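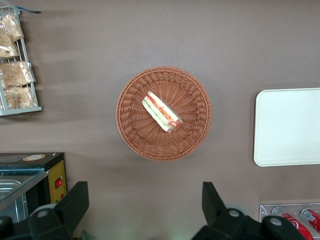 Photo: Plarnidell

Wrapping for the counter: Daithí Hegarty on film, baskets and wire racks

Daithí Hegarty has run the packing side of Gilmartin, a sandwich and bread counter in Trandbridge, for seven years. He keeps the setup plain: bread goes on a white wire rack, and a wrapped sandwich is shown in a shallow wicker basket.

"The basket is there for the shape," he says. "A round rim tells the customer where to look. A deep one hides the filling, so I buy shallow."

His standard wrap is a single sheet of clear film. The sandwich is laid on the diagonal, the film is pulled over the cut face first, and the ends are gathered last. The gathers bunch a little. Hegarty does not trim them.

"If you pull the ends flat, you squeeze the bread. Tomato is the worst for it. Leave some slack and the layers stay where you put them."

Clear film also does the work of a label for most buyers, he says. Green and red between two pale crusts can be read from a step away.

Bread is handled differently. Loaves must be fully cool before they are wrapped, or water collects inside the film and softens the crust. Gilmartin changed its cooling time in July and went through 465 bags in the trial. Of those, 96 were opened and checked by hand.

"We wrote down every one. Dull work, but I trust the sheet now."

The rack is open on purpose. Wire lets air move between the packages, and crumbs fall through to the strip at the base - easier to wipe than a solid shelf. Heavier loaves go low.

Asked about the white tray he keeps on the table, Hegarty is brief. "Rounded corners. Square ones hold dirt."

He plans no change to the film. A second rack is on order from Molulside.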